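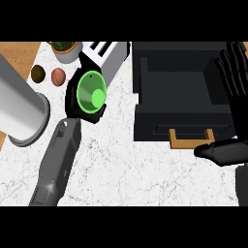
Kitchen counter task in simulation: green bowl in the left gripper, right hand beside the drawer handle.

Skarkeo FAQ
Last updated Nov 20, 2025

I get a lot of the same emails about Skarkeo, my two-arm simulation project, so I've put my answers in one place.

What is the method, in plain words?
I take a small set of human-controlled demos, chop each one into short chunks (reach, grab, pull, place), and then stitch those chunks back together in new kitchen layouts. The simulator replays each new version and I keep the ones that finish the task. That's pretty much it!

How many demos did you start with?
Just 11 for the drawer task. From those I got 2,656 usable runs, and I was kind of giddy when that number came up.

Does the policy work on layouts it hasn't seen?
Mostly, yes. I tested it on 137 fresh layouts and it finished 80 percent of them. The misses are nearly all at the drawer, where the fingers close a little too early and slide off the handle. I'm still poking at that one.

Why is there other stuff on the counter?
Clutter matters a lot here. My first policies (trained on a bare counter, back in April) fell apart the minute I dropped a toaster or a plant in there. Now the extra objects move around from run to run.

Are both arms run by one policy?
Yep, one policy for both. I tried two separate ones first, and they kept bumping into each other over the middle of the counter.

How is this different from Kusar?
Kusar was my older one-arm version. The chunking code is the same, but it has no timing between arms, so please don't use it for drawer tasks.

Have you tried it on real hardware?
Not yet. All the numbers on this page come from simulation.

Can I get the data?
Sure! It's in the Waltar format, and the loader script is in the same download. Grab the small pack first, the full one takes forever on a slow connection.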